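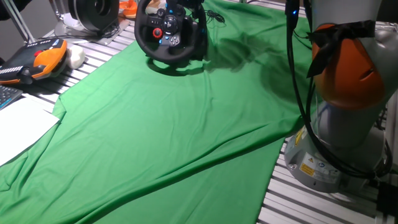

Homa Arabzadeh

Hi Anika, and hello to everyone else at Andunero who gets this forwarded,

You asked for the second progress report to be mostly about the open day, and that suits me fine, because the open day ate most of the period! I'll put the money and the schedule at the bottom where you can find them. If you only read one part, please read the bit about the slow mode, as there's a decision in there I'd like you to weigh in on.

Quick recap for anyone new. Vumiritz is our project to let people steer a robot arm with controls they already know how to hold. The teach pendant is a perfectly good tool if you've had the training, but the small shops we work with around Mahawong mostly haven't had the training, and the arm ends up parked in a corner after the one person who took the course moves on. So we've been trying out game controllers, a 3D mouse, and (since the spring) a racing wheel. The wheel was Eliseo's idea and I was against it. I've come around about three-quarters of the way.

The open day

We held it in July, in our own workshop, and 134 people signed in at the door. I'd told you to expect fewer than that. A lot of them came in a clump right after lunch, when the bus from the technical college got in, and for a while it was pretty tight back by the benches. Next time we hand out time slots.

The main table was the arm with the wheel, on the green cloth. Turn left and the arm swings left, turn right and it swings right, and the buttons on the hub take care of raising, lowering and stopping. Amnuay stood on the other side with the pendant and his thumb near the stop the whole time, and he could take over whenever he wanted. He took over plenty in the first hour. Most of those were people turning the wheel the way you'd turn it in a parking lot, hand over hand, when all the arm needs is a nudge. By midafternoon he'd worked out a little speech about it ("pretend there's a full cup of coffee on the dashboard") and after that he hardly had to touch anything.

Each person got one task, which was to bring the tip of the arm over a marker on the cloth and hold it there. It sounds like nothing. It's hard enough that people groaned out loud, and easy enough that nearly everyone got there on the second or third go. The kids were faster than the adults, which you probably guessed, but the people who surprised me were two retired bus drivers who came together and were smoother than anyone on our team, me included. One of them asked why there was no pedal. We've been arguing about pedals ever since.

Skasach sent Bradley Wragg and a couple of his production people. You may remember they make fittings for boats and have an arm of their own that they've been polite about not using. Bradley spent a long time at the wheel and then a longer time asking Eliseo what happens when the cable gets pulled out. Good question! The arm stops and holds where it is, and you have to clear the fault on the pendant before it'll move again. We pulled the cable for him and it did that. We pulled it again while it was moving, and it did that too. He'd like us to try it in his building, with his parts, before the end of the grant period, and I've said yes pending your okay.

What went wrong

The bench was a mess, to be blunt. We had too much stuff out at once. People want to pick things up, and a table with a keyboard, a pendant and papers on it looks like a table where you're invited to. One visitor leaned on the keyboard and opened a log window over the status screen, and it took us a minute to notice that the line behind him couldn't see what was going on anymore. For the Skasach visit everything that isn't being driven goes on a side cart.

The cloth was a mixed blessing too. It makes the marker easy for our overhead camera to find, and it looks great from across the room, but it wanders. Every time somebody got enthusiastic the wheel shifted and took some cloth along with it, so the marker ended up in a new place and the folds threw off the tracking. We smoothed it out between groups and then gave up smoothing it out between groups. Amnuay has since made a clamp that goes into the slots in the table and holds the wheel's base still, and he's trying a second one for the cloth. I'd call the wheel solved and the cloth not solved.

And we lost the sound recordings from the morning. My fault — I set the recorder up, checked the level, and never pressed record. So the comments I'm quoting from before lunch are out of my notebook, and the ones from after lunch are transcribed properly. The wheel logs are complete for the whole day, so the numbers aren't affected.

What the logs say

We have 1223 separate attempts at the marker task, counting the team's own practice runs, which are tagged so you can leave them out. I haven't finished going through them and I don't want to oversell what I've got. Two things look solid to me. First, people improve a lot between the first try and the second, and then only a little after that. Second, overshooting on the way in costs far more time than starting slowly does. People who crept up to the marker finished sooner than people who swung over to it and had to come back.

That second point is what brought us to slow mode. Eliseo rewrote the wheel mapping so that the middle of the range is very gentle and the arm only picks up speed toward the ends. We had it loaded for the last part of the afternoon and visitors liked it better, going by what they told us. What we didn't have was a fair comparison, because by then the crowd had thinned out and the people left were the keen ones. Bradley, who tried both, said the slow one felt "like it was on my side."

So here's the decision. I'd like to make slow mode the default and drop the controller comparison we promised you in the original plan. The game controllers worked okay in the lab, but at the open day they sat on the second bench with hardly anyone interested, and I'd sooner spend the time getting the wheel right. The catch is that the comparison is written into our milestones, and without it the final report has a thinner chapter in the middle. We could do a short version with our own team plus a few people from the college, one 90-minute session, and call it a pilot. I can live with either. Please tell me which you'd prefer before we set the Skasach dates.

What we heard from visitors

Mostly nice things, and a few useful ones. Several people said they looked at the arm and forgot to look at the wheel, so the small buttons on the hub were guesswork to them. The red one was fine, everybody finds red. We're going to cut down to the buttons you can tell apart with your thumb and switch the rest off in software.

A woman who runs an upholstery shop asked if you could use it with one hand, since her other hand would be holding the work. We tried it then and there and the answer was sort of. She's coming back to try it with a grip knob on the rim.

A couple of people were nervous about standing close, and I don't think we handled that very well. We had the safety talk at the start, but the folks who wandered over from the other benches missed it. Amnuay wants the talk at the table and much shorter. I agree with him and I've asked him to write it.

Money and schedule

We're within budget. The open day came in under what we'd set aside, mostly because the college lent us the folding barriers for nothing. The clamps and the spare cable came out of the small parts line, which now has $300 left in it. The grip knobs and, if we do it, a pedal would cost up to that much, so I may ask you to let me move a little over from travel. We haven't traveled much.

The software is on schedule. The written guide is behind: I have the setup chapter done and the wiring chapter half done, and the chapter on what to do after a stop is a page of notes. Eliseo has promised me the drawings. The data write-up will go to you as soon as I've separated our practice runs from the visitors' and had someone besides me check the sums.

If you want to see it running before Skasach does, come by. Mornings are better, the arm's free until noon most days and there's usually one of us around who can drive it. The side door sticks, so give it a good shove.

Homa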